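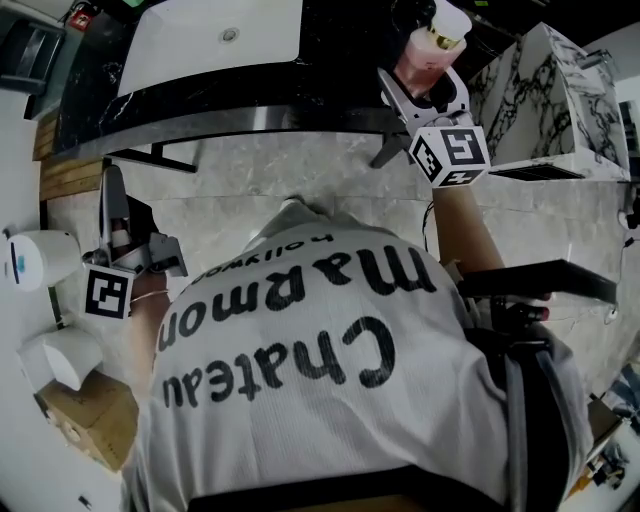 Kolbrún Bundgaard asked last week why we would pay for a pair of hand-held grippers when the same money goes a long way towards a second-hand arm. Her group wants the arm. I love that question, and these notes are mostly my answer to it.

Planning for Equipment, notes for session 4
Aug 19, 2021

Start with the work and price it afterwards. In a bathroom the jobs are small and fiddly: pick up a bottle by the basin, keep hold of it, reach for something else with the other hand. A person with a gripper in each hand can try all of that on day one, and you learn so much about finger width and reach before you have signed for anything big!

The two quotes we'll use in class (same currency, tax left out):

Dorken, pair of hand-held grippers with marker cubes: 1,313
Trirora, second-hand arm, no gripper: 1,502

Look at what each line leaves out. The Trirora price has no gripper, no mounting and no delivery. The Dorken price has no spare fingers, and fingers wear. Asger Bergmann's group put 1,000 against "extras" for the arm and then found they had forgotten the bench it bolts to. Good catch, and better on paper than in November with the box already in the corridor.

Things people leave off the sheet:
Spare fingers and pads
Marker cubes, printed and mounted (budget for reprints)
Straps, cables, chargers
Objects to pick up, including awkward ones such as bottles with shiny caps
Hours for the person wearing the kit, with breaks
Somewhere to put it all

That last one sounds dull and I promise it matters. Go and measure your cupboard.

On hiring: Andis will hire out a pair by the month. Ask who pays for a cracked finger, and get the answer in writing.

For next time: one page per group, two columns, buy and hire, for a single room of your choice. Show your working. Sólveig and Vilhjálmur are swapping sheets with Kolbrún's group – please be generous with your comments and strict with the sums.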